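The Hastell Supper Box

Food gifts for people who like to eat
Updated 30 September 2019

I've been packing the Hastell for three winters now and it's still the box I'd want to get myself. It started as a present for my sister when she moved into her first apartment and had one saucepan to her name, and it has grown a fair bit since!
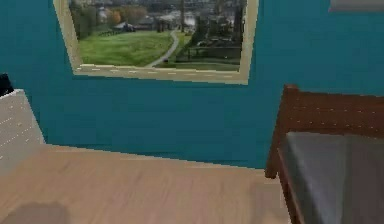
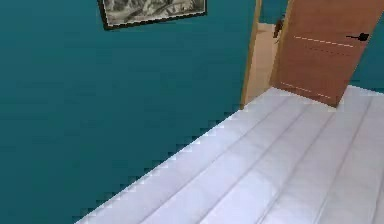

So, the food. The idea is a whole supper for four people with very little cooking — you boil some pasta, you warm up a sauce, and the rest gets opened and passed around. I got tired of gift baskets that were mostly crackers and shredded paper (you know the ones), so everything in the Hastell is something you can put in a meal.

What's in the box
Dried egg pasta, two bags
Slow-cooked tomato and fennel sauce, large jar
Quintela olive oil, small bottle
Marinated white beans with lemon
Green olives, pits in (sorry, they taste better)
Rosemary breadsticks
A wedge of hard sheep's milk cheese, waxed
Skesteo dark chocolate with sea salt, two bars
Almond cookies, one tin

The Quintela oil is peppery and a little bitter at the back of the throat, and I pour it over the beans, the pasta and once, late at night, vanilla ice cream. Try it. The Skesteo bars are new this year. Last year's chocolate was milk and a few of you wrote to say it was too sweet after the cheese, and I agree, so I switched.

Sizes and prices
Hastell for four: $192
Hastell for two: one bag of pasta, the smaller sauce, one bar of chocolate, no cookie tin. Email me for the price, it moves with the cheese.
Add a bottle of Flirner sparkling grape juice: $18

There's no wine in any of my boxes. Shipping it across state lines is a paperwork headache and I'd much rather spend the day tasting olives. The Flirner is dry enough that wine drinkers seem happy with it — chill it well.

The box itself
Plain pine with a sliding lid and rope handles, 23 inches long. No logo on the outside, only a small stamp under the lid. Mine holds seed packets now, and my sister keeps her mail in hers.

Allergies
The box contains wheat, egg, milk and almonds. I can swap the cookies for dried figs and the pasta for a rice one, just put it in the order notes. I pack everything on the same table, so please don't order for anyone with a serious nut allergy.

Ordering
I start shipping in October, once the weather cools off enough for the chocolate. Pick the week you'd like at checkout and type your gift message exactly as you want it to read. I write the cards by hand and I copy what you give me, typos and all. If you're sending to an office, add a floor or suite number.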